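Pedido nº 2: app Vevatum não regista visitas a pubs
Estado: em aberto
Categoria: mapa e listas / sincronização

Olá outra vez! Sou eu, o da lista de Stesalside. Vou tentar pôr isto tudo por ordem, porque na primeira mensagem escrevi à pressa no autocarro e acho que ninguém percebeu nada (nem eu, quando a reli).

O problema é este: marco um pub como visitado, aparece o visto verde, fico todo contente, e quando volto a abrir a app a visita desapareceu. Começou em julho, depois da atualização. Antes disso nunca me tinha falhado uma única, e olhem que já levo uns anos disto.

O que já experimentei:

Terminei a sessão e voltei a entrar. Nada.

Limpei a cache. Perdi os filtros que tinha guardados (os dos pubs com cerveja de barril e lareira, que me deram um trabalhão) e as visitas continuaram a sumir.

Desinstalei e instalei de novo. Resultado: durante uns minutos apareceu tudo certinho, até o Bowen, que é o pub mais teimoso da lista inteira porque só abre às 16h e eu chego sempre cedo demais. Depois sincronizou e pronto, lá se foi outra vez.

Resposta do apoio (Sajib Howlader): pediu-me para ver se a opção "juntar duplicados" estava ligada e para marcar uma visita com os dados móveis desligados.

Fiz as duas coisas. A opção estava ligada, sim senhor, e eu nem sabia que existia! Desliguei-a. Na ida seguinte a Cidau pus o telefone em modo de avião, marquei o pub da praça e o da estação, bebi a minha meia caneca em cada um e só liguei a rede no regresso. O da praça ficou. O da estação voltou a aparecer como "por visitar".

Fui espreitar as fichas e reparei numa coisa: o da estação tem duas entradas no mapa, uma com o nome antigo e outra com o novo, e o Bowen também. Será que a visita fica agarrada à entrada velha e a lista só lê a nova? Digo eu, que não percebo nada de bases de dados.

Sajib, respondendo às tuas perguntas: tenho 90 pubs na lista, faltam-me 10 para fechar a zona, e a contagem na página do perfil está certa. Só a lista e o mapa é que se enganam. Não apaguei nenhuma ficha à mão, juro.

Se precisarem do histórico exportado, digam em que formato. Por agora vou apontando tudo num caderno, à antiga, e não volto a mexer nas definições até me responderem. E se der para recuperar os filtros da lareira, agradecia muito! 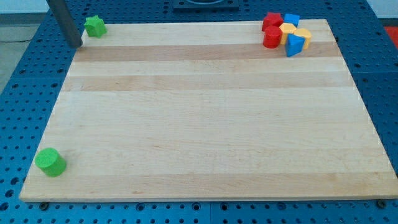
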